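4.2 What players wear, and when they change

The most exciting result of the whole study is how much care players put into clothes that do nothing. Outfits in Drurkska carry no armour value and no speed bonus, and yet the 826 players who shared their match logs with us changed outfit 1,609 times over the study period. We had expected a burst of changes after each shop update and then a long quiet stretch. The quiet stretch never came! People kept going back to the locker between matches, often to put on something they had owned for months.

Each player could save up to 20 complete looks, and the saved looks were a delight to go through. Many were small variations on one idea: the same denim jacket with four different shirts, say, or a full team strip with only the socks swapped. Kramer's earlier work on the Dandero football games called this "wardrobe tending", and the name fits our players very well.
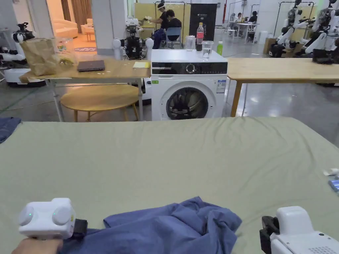 Figure 3. Blue garment on a pale green sheet, with a front-loading washing machine behind.

Team colours deserve a closer look. When the Stader club kits arrived in the shop, 61 players bought one on the first evening, and nearly all of them entered a shirt number of their own before playing a single match. In the interviews they talked about these numbers with real warmth. One had picked her late grandfather's number from a works team; another used the house number of the flat where he and his brother first played together.
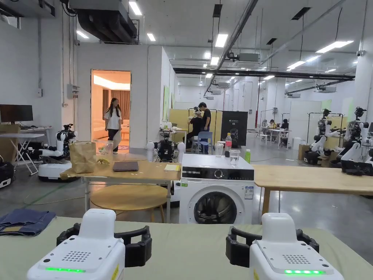 None of this shows up in sales figures, which record the purchase and then lose sight of it. A kit bought in December and worn every night until spring looks exactly the same in the accounts as one tried on once and forgotten. We think the log of changes is by far the richer source, and we would love to see other groups collect it.

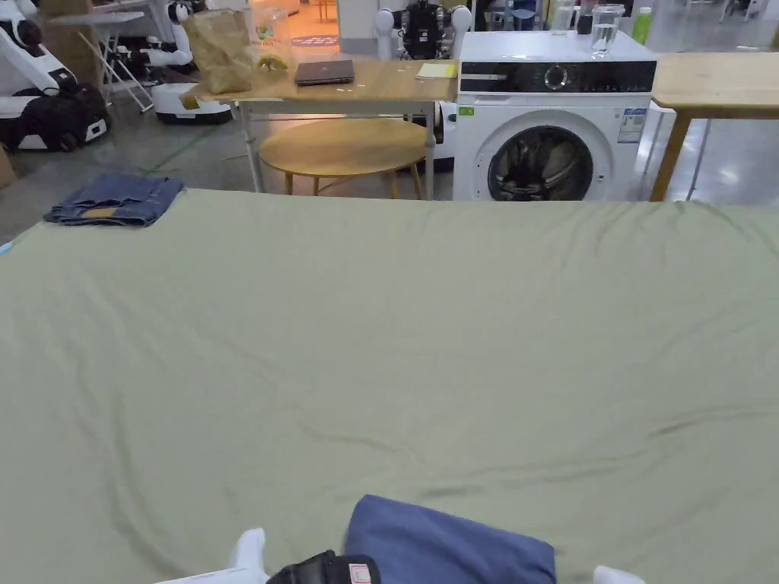 Squads add another layer. Players who queued with friends changed outfit more often than those who queued alone, and they tended to change together in the minute or so before the match loaded. Torben Kramer, who coded the voice recordings, marked these moments with the label "kit call", after a phrase one squad used every time. The Enache mode, where all four squad members stand side by side on the start screen, produced the liveliest kit calls of all.

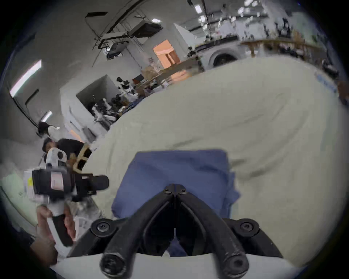 Figure 4. Folded blue cloth, close view.

Section 4.3 turns to the players who kept the default outfit throughout, and who had plenty to say about why.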